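August, late, after lunch

Picking up the bill-text comparison again. Still on the Vestden cannabis bill, three versions now: as introduced, the committee substitute, and the thing that came back from the upper chamber with half the definitions moved. Goal is the same as before — a side-by-side that a person could read in one sitting, with what changed and where. Draft is owed to Harish Rana before he talks to the county people.

Started with definitions. Bad place to start. "Retail establishment" in v1 is one clause. In v2 it is four clauses and points to the liquor code. In v3 the liquor code reference is gone but two of the clauses still say "as defined therein," with nothing for "therein" to point at. Drafting error I think. Flagged in yellow. Harish says to flag it and not guess at what they meant, fine.

Diff tool notes, so I don't do this again next week:

- Strip line numbers BEFORE splitting into sections. I did it after and got 900 false changes, nearly all of them line numbers.
- Page headers repeat in the middle of sentences. The regex catches v1 and v2. v3 uses a different header with the session name in it, need a second pattern.
- Curly quotes vs. straight quotes. Normalize.
- Struck text comes out of the PDF as plain text with no mark on it. This is the big one. In v2 the old possession limit and the new one sit right next to each other and look like one garbled sentence. Have to check struck text by eye against the printed copy.

After cleanup it's down to something reasonable. Most of what's left is renumbering.

Real changes so far, in order of how much anybody will care:

Local opt-out. v1 let a town ban retail by a vote of its council. v2 made it a ballot question only. v3 allows either one, but a council ban runs out after 12 months unless the voters confirm it. That is a real compromise and it's buried in a subsection titled "Miscellaneous." Needs to be at the top of the summary. Question for Harish: does the clock run from the council vote or from the effective date of the act? Text says "from adoption." Adoption of what.

Possession. Unchanged between v2 and v3 once you take the struck text out. I had this down as a change yesterday, wrong, crossed out on the whiteboard.

Record clearing. v1 automatic. v2 by petition. v3 automatic for simple possession, petition for everything else, and the courts get longer to do it. Fee waived in v3. No fee language at all in v2, so by default the regular filing fee would apply. Worth a sentence.

Tax split. Moves around a lot. Put it in its own table, do not try to explain in prose. I tried, it was awful.

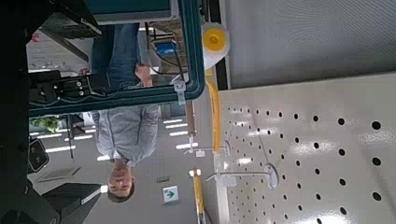 Tax table has its own problem, which is that v2 gives the local share as a percent of the excise and v3 gives it as a percent of total collections. Not comparable as written. Could convert, but then I'm putting a number in the table that isn't in either bill. Going to show both as printed and add a footnote. Harish will probably want the conversion anyway. If so it goes underneath, labeled as ours.

3:40 — called the clerk's office about the missing fiscal note. The note attached to v3 is the note for v2, same totals, same date. Person on the phone said a revised one was "requested," did not know when. So every revenue number in the press right now is coming off the older text. Put that in the memo in plain words.

Comment letters. Over 50 in the pile from the committee hearing, some are the same letter with different signatures. Sorted by position first and that was no use, a lot of them support the bill and oppose one piece. Re-sorting by which section they talk about. So far:

- Opt-out gets the most, by a lot. Town boards mostly.
- Driving / impairment testing next. The bill barely touches this. v3 asks for a study and that's it.
- Small growers, license tiers. Trương letter is the best of these, three pages, goes clause by clause, caught the canopy definiton problem before I did. (Canopy is measured in v2, licensed in v3. Not the same thing, a grower could be over on one and under on the other.)
- Markska and Skotumo both wrote in on packaging. Markska wants the state label to replace local ones. Skotumo wants a longer sell-through for old stock. Neither is in v3.
- Federal law. Several people asking what happens if Congress moves first. There's a trigger clause in section 4 of v1, gone from v2 and v3, no explaination in the committee report that I can find. Read the report twice. Look once more at the hearing transcript, search "trigger" and also "preempt."

Transcript is auto-generated and spells the bill sponsor's name five ways, so searching by speaker is hopeless. Search by topic.

Tried the plain-language pass on the opt-out section, reading out loud. First try:

"A town may ban stores either by a council vote or by a ballot question. A ban passed by the council ends after 12 months unless voters approve it."

Good enough. Two sentences for most of a page of bill text. Doesn't cover counties — unincorporated areas are handled in a different subsection and the county people are exactly who Harish is meeting. Add a third sentence. Check whether a county ban reaches inside town limits. v1 said no. v3 doesn't say.

Also he wants no adjectives in the summary. I had "sweeping" in the first line. Out.

5:15 — found the trigger clause discussion. It's in the transcript under "sunset," which is why the search missed it. Staff counsel told the committee it might hand the effective date over to another legislature, members agreed to drop it, no vote recorded. One paragraph for the memo, cite the transcript page.

Left to do:

- second header pattern for v3, then rerun the whole diff
- struck text check, sections on licensing and penalties (possession is done)
- tax table footnote
- county sentence
- finish re-sorting letters, merge the duplicates but keep the signature pages
- ask clerk again re fiscal note
- penalties section, haven't opened it yet

Diff output is in the shared folder under vestden, file with "clean" in the name. Ignore the one called clean_final, that one is older.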